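Jima Two-Arm Table Clearing Kit, Student Edition

Part of the Rurilero classroom range
Page updated 08/01/2019

Overview

The Jima Student Edition is a two-arm manipulation kit for school clubs, introductory college courses and teams entering the Simard Table Challenge. It supplies the arm controller, two wrist adapters, a head camera mount, the Nurero task software and a printed lab manual. Arms and end effectors are ordered separately, and the two sides do not have to match. A team may run a two-finger gripper on one side and a multi-fingered hand on the other, provided both are listed in the compatibility table supplied with the manual.

The kit is built around one job: take the trash off a table, put it in a bag and leave everything else where it is. The job was chosen for the course because it uses ordinary objects, needs no machined fixtures and can be reset by one student between runs.

What the task involves

Under Simard rules, objects on the table belong to one of two classes. Trash includes wrappers, tissues, used cups, flattened cardboard and loose paper. Keep items include computers, mice, drink bottles, tape, pens and handheld controllers. The robot receives no list of positions. It has to sort the table from the head camera and decide on a picking order.

Cables are treated as part of the table. A run is not stopped if a finger brushes a cable, but lifting one counts as a fault.

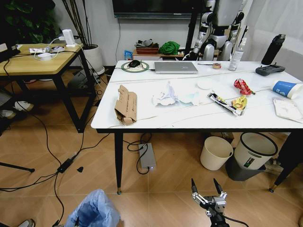 Teams normally begin with single picks. Stiff items such as cups and card are suitable for the first lab sessions, and the default grip force setting works for most of them. Thin film is harder. A flat wrapper gives the fingers very little height to close on, and the manual devotes a full unit to approach angle, fingertip contact with the table and the low-force closing routine. Tissues and envelopes are covered in the same unit.

Bag handling

The bag unit is the main difference between this edition and the earlier single-arm kit. One arm grips the bag at the rim and holds it open near the table edge. The other arm picks and drops. The holding arm must keep the opening clear of the tabletop and must not follow the picking arm when the latter reaches across.

The Nurero software provides a hold mode for this purpose. In hold mode the selected arm keeps its wrist pose within set limits and reports a slip if the grip width changes. Students write the handover logic themselves. A working reference solution is included in the instructor files and is not visible from student accounts.

Recommended settings for the first bag session:

Hold arm: two-finger gripper, medium force, wrist locked
Pick arm: any listed end effector, half speed
Drop height: above the rim, no contact with the film
Bag type: thin plastic, light solid color, no drawstring

Light-colored bags are preferred because the rim is easier to separate from dark gripper parts in the camera view. Transparent bags are permitted in competition but are not supported by the supplied rim detector. 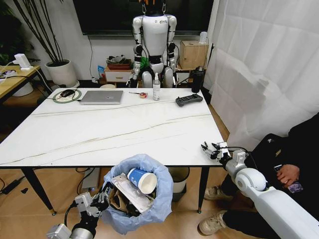

Using an articulated hand for the picks was slower for our club than a second gripper, writes one customer from a school team. The hand coped better with paper bags and soft packaging, but every new object meant another afternoon of tuning, and the students ended up keeping a grip table on the wall. The same customer asks for a faster way to swap end effectors during a lab period.

A quick-change wrist plate is now available as an option and fits both adapters. The controller reads the plate type at startup, so a restart is required after each swap. Hot swapping is not supported.

Recorded runs

Each run is logged with camera video, joint positions and grip width on both sides. The controller stores up to 1,000 runs before the oldest are overwritten. Logs can be exported to a standard laptop over the network port. For the course, a set of 200 recorded runs is supplied, including failed picks, dropped items and bag slips. Students label these in unit two before they operate the arms.

Course outline

The manual is divided into 8 units. Units can be taught separately, but bag handling assumes that the grip force unit has been completed. A typical club covers the full set in one semester. Teams preparing for the April round of the Simard Table Challenge usually skip the optional unit on lighting.

Supplied items

Arm controller with power supply
Wrist adapters, left and right
Head camera mount with cable
Nurero software license, 3 seats
Lab manual, printed
Stop button on extension lead

Not supplied: arms, end effectors, table, bags, task objects.

Site requirements

Flat floor, fixed table, clear space on both sides for the full reach of each arm. Seated observers must remain outside the marked reach area while the arms are powered. One student holds the stop button during every run. Floor cables should be routed away from the operator's position and taped down where they cross a walkway.

Ordering

Schools and registered clubs order through Rurilero using the education form. Include the model of each arm and end effector so that the correct adapters can be packed. Replacement fingertips are sold in pairs.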